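Storing and stacking paper cups

Applies to single-wall and double-wall hot cups and to cold cups with a waxed or poly lining. Sizes differ between suppliers, so check the rim diameter printed on the sleeve before mixing stock.

Unpacking
Slit the sleeve along the seam, not across the end. A sleeve cut across the end tends to snag the first rim and crease it. Keep the sleeve if the cups will not all be used. Discard any cup with a flattened rim; lids will not seat on it and it will leak at the seam.

Stack orientation
Stack cups inverted, closed bottoms up. Dust settles on the base instead of inside the cup, and the drinking rim is covered by the cup beneath it. On an open counter the bottom cup should sit in a wire holder so its rim is clear of spills. A bare benchtop is acceptable if it is wiped and fully dry.

Stack height
Keep open stacks short enough to lift from with one hand. Tall stacks lean as the nesting gaps add up, particularly with double-wall cups. Two moderate stacks are easier to work from than one tall one. Draw down the shorter stack first and refill it only when empty, so that old stock is not buried.

Separating stuck cups
Do not squeeze the wall. Hold the stack at the base, grip the outermost cup just above the rim roll and twist a few degrees before pulling. If two cups still bind, leave them apart from the stack for 8 hours in a dry cupboard and try again. Binding is usually caused by humidity and is worst in cupboards over a kettle or dishwasher.

Wire holders
Wash in warm water with a neutral detergent. Dry immediately. Coated wire that has chipped will rust at the weld; touch up or replace. The Plingate holder is supplied with 2 rubber feet, which should be refitted after washing. Ogola holders have a narrower ring and do not suit wide-rim cups.

Bulk storage
A carton of 300 takes up about half a standard pantry shelf. Store off the floor, away from detergents, coffee and spices; paperboard picks up odour. Do not place tins on top of the carton. Mark the opening date on the flap.

Loose cups
Cups that have been lying on their sides should be checked for an oval rim before going back on a stack. Slightly oval cups can be used for dry goods such as screws, seeds or colouring pencils.

Last revised June 24, 2022 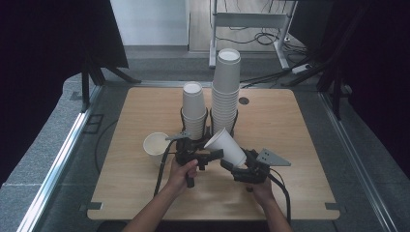

Inverted paper cups in black wire holders, shorter stack at left.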